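3. Data collection by the student teams

3.1 Setting and task

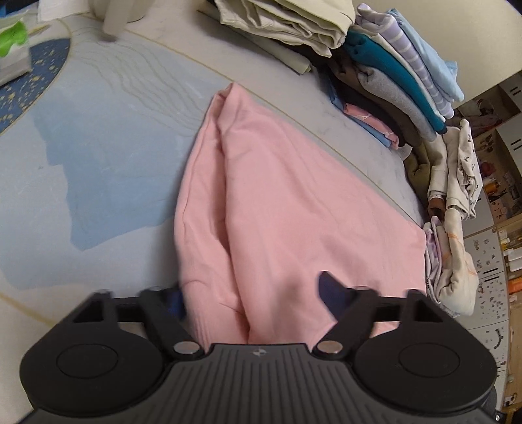

Figure 1. Folding task, hand-held gripper. The finger pads are engaged with the lower part of a pink long-sleeved garment; folded items stand along the edge of the bed.

The student project was set up as a one-term module for second-year engineering students at Doncombe. Each team was asked to record a set of household tasks in an ordinary home and to prepare the recordings so that they could later be used to train a robot arm. The teaching aim was to let students meet the whole chain of work, from planning a task to checking the finished data, within the hours allowed for a single module.

Folding clothes was chosen as the main task after a short trial in May. Earlier groups had worked with cups and blocks, and their recordings were judged too uniform to be of use in teaching. Cloth changes shape each time it is touched, and students have to decide for themselves what counts as a good starting point and what counts as a finished fold. These decisions were written down by each team before recording began and were marked as part of the coursework.

3.2 Equipment and procedure

All teams used the same model of hand-held gripper, supplied under the Gindeo teaching scheme and fitted with a camera. The operator holds the tool and carries out the task with it directly, and no robot is needed in the home. Students were given one practice session in the Tradley workshop and were then free to arrange their own recording times.

A recording was started with the garment laid out on a flat surface and was stopped when the garment had been placed with the other folded items. Teams worked in pairs, with one student handling the gripper and the other keeping the written log. The log gave the type of garment, the surface used and any fault noticed during the attempt. Attempts in which the garment slipped from the fingers were kept, provided that the operator recovered it without using a bare hand.

Each team was required to submit 240 recordings. The 13 teams that completed the module all met this figure, although 2 of them were allowed an extension after a fault in the storage cards.

3.3 Checking and marking

Recordings were checked by a second team before they were accepted. The checkers compared each recording with its log entry and rejected those in which the start or the end of the task was missing. The most common cause of rejection was a recording stopped too early, while the gripper was still in contact with the cloth. Long-sleeved garments gave more difficulty than any other kind, and several teams changed their written rules for sleeves during the term. Such changes were permitted if they were dated and explained in the log.

A sample of 1000 accepted recordings was then set aside for the training exercise described in Section 4. The sample was drawn from all teams, and no garment type was left out.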